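**Ticket: shelf unit wobbles on white desk**
Status: open, waiting on part
Opened by: Benjie Cabrera
Assigned: Thérèse Robichaud

**Problem**
Wire shelf (Vemside, the two-board one) rocks when you put fruit on the top board. Not a lot, but enough that round stuff rolls. Want it steady before the basket goes back to being filled every morning.

**Log**

9:10 - Emptied shelf. Pushed down on each corner, front left lifts. Desk or shelf??

9:25 - Desk feet checked, no rock at all. So shelf.

9:40 - Loosened all the screws, stood it flat on the desk, retightened. Better. Still clicks.

10:05 - Load test, 500 g bag of rice on the bottom board, fine. 2000 g on top board, leans a hair to the left. Took the bags off agian.

10:30 - Shelf back against the wall, yellow basket back on the desk. Fruit stays in the basket for now, NOT on the boards.

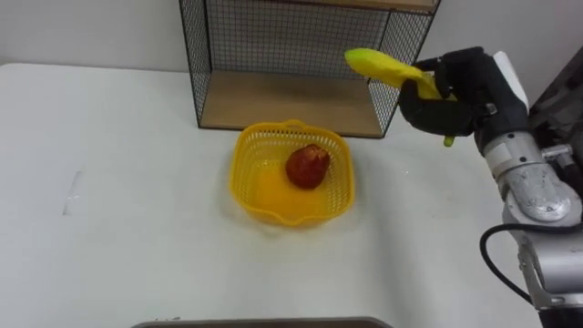
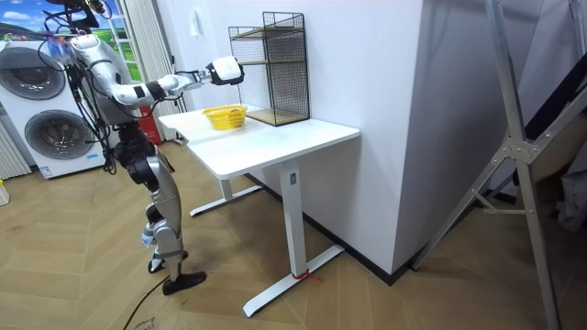 *Yellow basket and wire shelf on the white desk.*

**Notes**
- Benjie: can we just put felt under it? Have a 60 pack from Forkura in the drawer.
- Thérèse: tried one pad, slides around now. Took it off. Rubber feet instead pls, the screw-in kind.
- Top board might be in upside down, holes look off by a bit. Will flip it when the feet come.
- Basket handle is fine, ignore my earlier coment

**To do**
- [x] retighten screws
- [ ] rubber feet x4, ordered
- [ ] flip top board
- [ ] repeat 2000 g test, leave it on 70 min this time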